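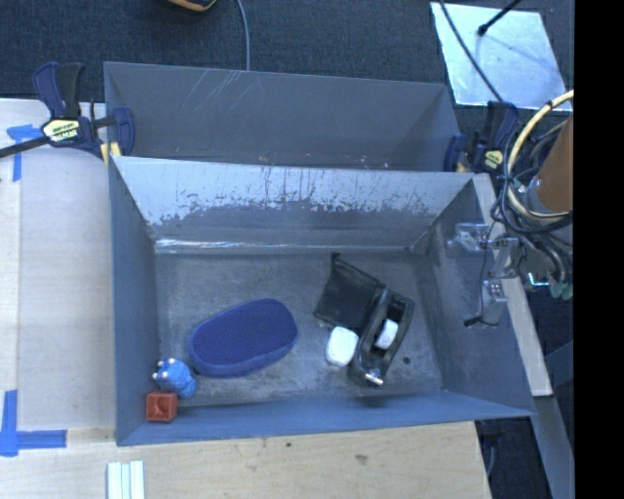
Divided Bins, Bench Series – Gallery

Purkari Workshop Notes, page 5
Text: Yu-ting Lui. Bin maintenance: Siu-ming Ng.
Last revised 22 Feb 2023

The bench series covers open-top sheet-metal bins with a fixed partition, used for small mixed goods on a tabletop. Bins are shown in working condition. Stains and scratches are not retouched, and the contents are left as they lay.

Gray-blue bin, two compartments, on a light plywood top. The partition is sloped, and all of the loose goods are on one side of it.

Partition. The sloped face carries dark residue and drip marks on its lower half. Residue of this kind is cosmetic under the Demach wear scale and is recorded as grade 2. It does not call for repainting. Wipe with a damp cloth and mild dish soap, then dry. Abrasive pads are not used on painted faces.

Crease. The bright metal line at the foot of the partition is the fold above the lower compartment, and we log it as a wear point on every bin of this type. Check it by hand for burrs at each inspection. A burr that catches a cotton glove is filed flat and touched up.

Floor. Mottled and scuffed, with one small dark hole toward the right. Do not store loose screws, beads or anything else that can pass through a floor opening. A flat liner may be added, but it must be cut to the floor and not folded up the walls.

Contents, soft goods. A navy-blue padded oval with a dotted surface and a raised rim, and a small blue plush toy in the corner. Soft goods hold dust and should be shaken out before they go back in. They also hide smaller items: a reddish-orange cube lies right by the toy and is easy to miss when the bin is cleared from the far side of the bench.

Contents, hard goods. The black tape dispenser lies tipped, with a white roll in it. Dispensers have an exposed cutting edge and are picked up by the body. In the Foris layout they go in last, cutting edge toward the wall. 

Contents, other. A white rounded block, and a flat black piece against the dispenser. Flat dark pieces are logged separately during a count, as they are the items most often left behind.

Notes on the series

Capacity is given per bin, not per compartment. The bench size is rated at 28 liters to the rim. The larger floor size, rated at 59 liters, has a removable partition and is covered on its own page.

The working fill line is about 6 centimeters below the rim. Above that, soft goods spill over the partition when the bin is slid along the bench. Lift with both hands under the base – the rim is not a handle.

Bins were relabeled in January. Labels now go on the outside of the long wall, and old inside labels should be peeled off when found. Adhesive left on the paint comes away with warm water and a plastic scraper.

Replacement liners and touch-up paint are ordered through the Sales desk. Quote the bench size and the paint color; the wear grade is not needed on the form.

Next page: Floor bins, removable partition
Previous page: Shallow trays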